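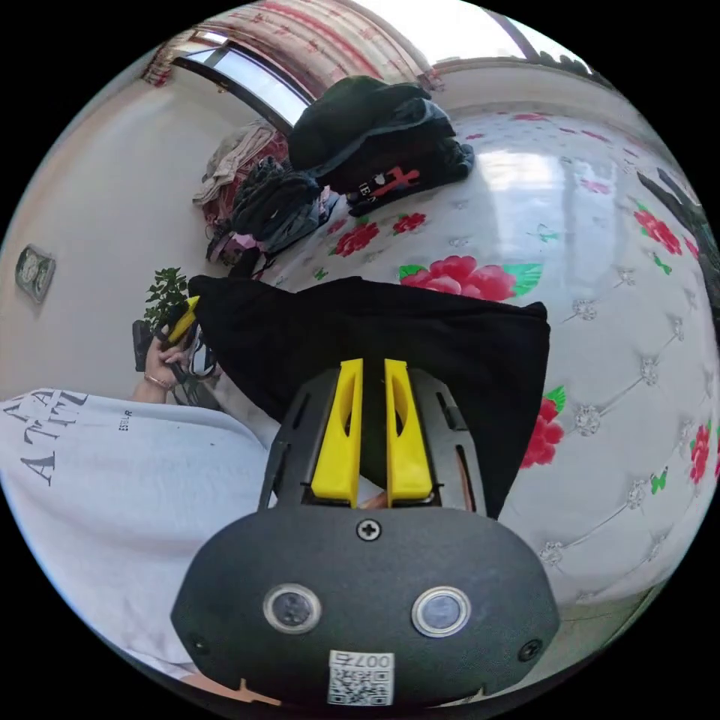 Looking after glass shades and pendant lights

I put off cleaning our dining room pendant for the better part of two winters, and when I finally got up there with a cloth I was a bit ashamed of the colour that came away. Glass shades collect a greasy sort of dust, especially if the kitchen is close by, and you stop noticing because it builds up so slowly.

Turn the light off at the wall first and let the bulbs cool, then lay a folded towel on the table underneath. Take each shade off with both hands and put its little ring or screw in a saucer straight away (I have crawled under our sideboard far too many times to skip the saucer).

Wash the shades one at a time in a plastic tub of lukewarm water with 2 drops of dish soap. My neighbour Ivar Moen lines his tub with an old flannel, and I've copied him ever since I chipped a lovely grey one on the tap. Dry with a linen tea towel, as the fluffy sort leaves lint all over the inside where you can't get at it.

Brass and steel stems only want a barely damp cloth and then a dry one. Marble is fussier – keep vinegar and lemon well away from it, whatever your aunt says, and blot any splashes before they dull the polish.

While you have everything down, check the bulbs. I swapped ours for 800 lumen ones in a warm white, all from the same box so the colours match, and the whole room feels kinder at suppertime. If the fitting wobbles or you see a frayed cord, leave the power off and ring an electrician.

Between proper washes I go over the shades with a soft paintbrush every 5 weeks or so, usually when I'm doing the tops of the picture frames anyway.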